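CULTURE Night train opens at Drellivstead gallery

Night train opens at Drellivstead gallery

An audio installation that seats visitors in a darkened railway carriage and plays them a journey through sound alone has opened at the Drellivstead gallery in Mundside.

The work, titled Jurkinell, runs for 28 minutes and takes nine people at a time. There are no screens and no headsets. Sound comes from 428 small speakers built into the walls, floor and seats, and the carriage tilts slightly as the train appears to round a bend.

Visitors hear doors closing, a dining car being set for breakfast and passengers talking two seats back. Which conversations they catch depends on where they sit.

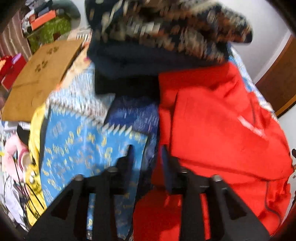
Brijesh Upadhyay

The installation was made by Jafri, a sound studio that has previously worked in theatre and radio. Its recordings were gathered over two winters on regional lines, and the studio says it kept over 3,378 separate clips for the final mix.

Sessions start every half-hour from 10 am, with the last at 5.30 pm. Bookings are recommended on weekends — walk-up places are released at the door if a session has not filled. Children under eight must sit with an adult.

A version with the lights raised and the floor held still is offered each morning for visitors who would prefer it. A printed transcript in large type is available from the front desk.

Jurkinell is open until the end of March.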